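Rapport de projet : le chemin des Rallier, ou comment étudier l'érosion avec trois bouts de ficelle

Pour l'UE « Milieux et paysages », il fallait choisir un petit terrain et le suivre pendant un semestre. J'ai pris un chemin de terre, celui qui monte derrière le lieu-dit Rallier. Mes camarades avaient des tourbières et des falaises, moi j'avais de la poussière, et je ne regrette rien (enfin si, un peu les chaussures) !

Ma question de départ : par où s'en va la terre d'un chemin non revêtu, et est-ce que les bords s'usent comme le milieu ? J'ai travaillé sur un tronçon de 921 mètres, mesuré au décamètre, avec un relevé tous les dix mètres au début puis seulement dans les parties en pente, faute de temps. À chaque point je posais une règle en travers des ornières et je notais la profondeur au centre. J'ai aussi prélevé 24 échantillons de sol dans des bocaux à confiture, séchés puis tamisés au labo.

Le tamisage, parlons-en. Le premier jour j'ai mélangé deux bocaux et j'ai dû retourner sur place. Ensuite j'ai écrit les numéros sur le verre ET sur le couvercle, et tout s'est bien passé. Chaque échantillon pesait environ 1 000 grammes, ça fait lourd dans un sac à dos quand on rentre à vélo.

Côté résultats, les fines (limons et sables très fins) dominent sur les bords, alors que le centre garde davantage de graviers. Les ornières les plus creusées sont dans la montée, là où l'eau prend de la vitesse. Je m'attendais à une différence plus nette entre le haut et le bas du tronçon, mais mes mesures sont trop dispersées pour conclure.
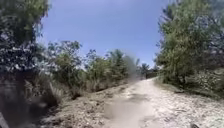
La poussière m'a occupé bien plus que prévu. J'avais tout misé sur le ruissellement, et le vent et les passages n'étaient que deux lignes dans mon plan. Or quand on voit un nuage gris-beige flotter comme ça au ras du chemin, avec les côtés clairs et poudreux et les creux plus sombres au milieu, on se dit que la pluie n'explique pas tout. J'ai donc ajouté une partie sur le transport à sec, trop courte à mon goût.

Si je recommençais, je poserais des pièges à poussière sur le talus, à plusieurs hauteurs, et je reviendrais en juillet pour comparer. Je referais aussi mes profils en travers avec un vrai niveau, le mien penchait légèrement et j'ai dû corriger toute une série à la main.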